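Who should teach the household robot?

Opinion – Miloslav Jireš, Cirkska Institute for Assistive Work
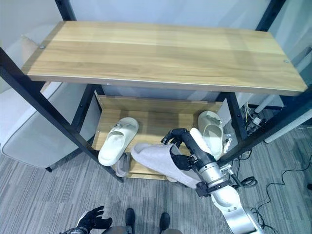 A robot hand holds a grey slipper at the lower tier of a shoe rack.

The public debate on domestic robots is mostly conducted in terms of what the machines can do. This institute would like to see more attention given to the people who show them how. For most household tasks the present method is demonstration. A person guides the arm by hand, or steers it from a set of remote controls, and the movements are recorded so that a model can be trained on them. The work is skilled and tiring, and it is seldom described in the reports that depend on it.

Putting footwear on a rack is a good case. The task sounds trivial. A soft slipper folds when it is gripped too firmly and turns when it is gripped too lightly, and the lower shelf leaves little height for a hand. Anyone who has tried to do this through a remote control knows how much of the effort goes into the wrist. An operator at our Lenbridge site needs up to 90 attempts before the demonstrations become regular enough to keep.

Guiding by hand and remote control are often treated as equivalent. We do not share that view. When a teacher holds the arm directly, the weight of the object and the resistance of the shelf are felt at once, and mistakes are corrected before they become large. The teacher's own body is, however, in the way, and two arms are difficult for one person to guide together. Remote control removes that obstacle and allows longer sessions, at the price of touch. Operators learn to compensate with their eyes, and they become slower and more cautious. A robot trained on cautious demonstrations will be cautious as well, sometimes to the point of being of little use in a home.

The usual answer is to collect more. The Hirel programme, with which we have worked since February, set itself a target of 1000 demonstrations for each task. We argued at the time, and continue to argue, that the figure was the wrong place to begin. In our review of the first batch, 65 recordings made by two experienced operators were of more use than several hundred made in haste by newcomers. Our colleague Jelínek has objected that haste is also part of life, and that a robot ought to see clumsy attempts and recoveries from them. The point is fair. Recoveries should be recorded on purpose, and labelled as such, so that those who train the model know what they have been given.

Three changes would help. Operators should be named in the records of a project, or credited by number where they prefer it. Training time should be paid at the same rate as recording time. Lastly, those who draw up task lists should be required to carry out each task themselves through the same controls – slippers included – before asking others to repeat it all afternoon.

Comments on this article may be sent to the institute's editorial office until 29th July.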